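## 4. Setting up the household and background questions

Use this section once you have created a survey in Rokix and before you send it to anyone. It covers the questions on ethnic background, household make-up, income and schooling, and the settings that control how the answers are grouped in reports.

You need editor rights. If the **Background** tab is greyed out, you are signed in as a viewer. Ask whoever runs your Rokix account to change your role, then sign out and back in.

### 4.1 Choose a question set

1. Open the survey and select **Background**.
2. Select **Add question set**.
3. Choose one of the sets in the list:
 - **Cunus Short** – ethnic group, age band, household type.
 - **Cunus Full** – as above, plus income band, housing, caring duties and highest qualification.
 - **Blank** – you write every question yourself.
4. Select **Add**. The questions appear at the end of the survey.

Leave them at the end unless you have a good reason to move them. People who meet an income question on the first page are more likely to close the survey.

**Note:** You can change from Short to Full at any time before the survey opens. Changing from Full to Short removes the extra questions and any wording you have edited in them.

### 4.2 Edit the ethnic group question

The question comes with a standard list of groups and a free text box under each broad heading. You can add groups to suit your area. You can't delete the free text boxes.

1. Select the question, then **Edit answers**.
2. To add a group, select the broad heading it belongs under and type the name.
3. Use the arrows to change the order.
4. Check that **Prefer not to say** is still the last answer.
5. Select **Save**.

Use the names that people in your area use for themselves. If you are unsure, ask a local group to read the list before you save it. Names can be up to 300 characters long, but on a phone anything over two lines is hard to read.

**Caution:** Do not merge groups in the question to make the results tidier. Once people have answered a merged question, the answers can't be split again. Merging for a report is done afterwards, in 4.6, and leaves the original answers alone.

### 4.3 Edit the household question

The standard wording asks who lives in the home for most of the week. It doesn't ask whether the adults are married, and it doesn't use the terms "broken home", "absent parent" or "head of household". Please keep these out of any wording you add.

1. Select **Household**, then **Edit wording**.
2. Choose whether to ask for the number of children, their age bands, or both.
3. If children may live in more than one home, turn on **Shared care**. This adds a follow-up asking how the week is split.
4. Turn on **Other adults** if you want to record grandparents, lodgers or grown-up children.
5. Select **Save**.

With shared care turned on, a child may be reported by two households. Rokix does not match these up. If you need a count of children, as opposed to a count of homes with children, take it from another source.

Help text for this question is optional. It shows in a small panel beside the answers, and on a phone it folds away under a question mark.

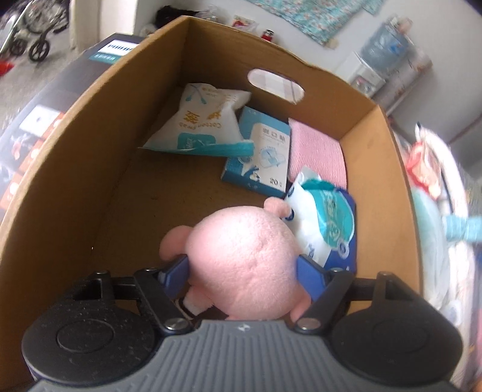
### 4.4 Set the income bands

1. Select **Income**, then **Bands**.
2. Choose **Weekly**, **Monthly** or **Yearly**. The form shows one of these only.
3. Enter the top figure of each band. You can have up to 8 bands.
4. Tick **Before tax** or **After tax**. The words you tick are added to the question.
5. Select **Adjust for household size** if you want reports to take account of how many people share the income.
6. Select **Save**.

Bands must not overlap. If they do, the **Save** button stays grey and the band that needs changing is marked with a red bar.

**Note:** Adjusting for household size works only if the household question is set to required. With the question optional, homes that skipped it are left out of the adjusted table. The number left out is printed under it.

If you plan to compare your results with an earlier survey, copy the bands from that one, even if they look out of date. **Copy bands from** is at the bottom of the page.

### 4.5 Set the schooling questions

The Full set asks for the highest qualification of the person filling in the form. For surveys sent out by schools there is an extra block on whether older children stayed on, left, or moved to a different course.

1. Select **Schooling**, then **Add school block**.
2. Choose the age range.
3. Under **Reasons for leaving**, review the list. The standard list includes travel costs, caring for a relative, paid work, health, exclusion, and course not offered.
4. Turn on **More than one reason**.
5. Select **Save**.

Leaving **More than one reason** switched off forces people to pick a single cause, and the report will then show one cause per pupil. Few families would describe it that way.

### 4.6 Group the answers for reports

Grouping changes only what the report shows.

1. Go to **Reports**, then **Grouping**.
2. Drag the answers you want shown together into one box and give the box a name.
3. Set **Smallest group shown**. The lowest value allowed is 4. Trevent accounts start with it set to 8.
4. Under **Compare by**, choose a first question, for example ethnic group.
5. Under **Then by**, choose a second, such as income band. A table can be split by 2 questions and no more.
6. Select **Preview**.

Cells under the smallest group size show a dot. Row totals are rounded whenever a row contains a dot, so the hidden number can't be worked out from the rest.

**Caution:** A table that compares two groups does not show why they differ. If the report will go to councillors, governors or the press, run it with and without the income split and include both tables. A gap that looks large in the first may be smaller, larger or the same size in the second, and readers need to see which.

The standard footnote says that the figures describe the people who replied. You can add to it but you can't remove it.

### 4.7 Test before you open the survey

1. Select **Test** and fill in the survey on a computer.
2. Fill it in again on a phone.
3. Go through once choosing **Prefer not to say** every time. You should reach the end with no error message.
4. Open **Reports** and check that your test answers fall in the right groups.
5. Select **Clear test answers**.

Test answers that have not been cleared are counted when the survey opens.

### 4.8 Common problems

**The ethnic group list shows in the wrong order.** Alphabetical order is switched on. Go to **Edit answers** and turn off **Sort A to Z**.

**The income table is nearly all dots.** There are too many bands for the number of replies. Group the bands in 4.6 and preview again.

**The household question is missing from the paper version.** Paper forms made with the Bouvier template leave out any question that has a follow-up. Turn off **Shared care**, or use the Cunus paper template, which prints the follow-up on the next page.

**A group asks for a name to be changed after the survey has opened.** You can correct the spelling at any time through **Edit answers**. For any other change, close the survey, make a copy, and open the copy. Replies to the first version stay in the account and can be exported separately – see section 7.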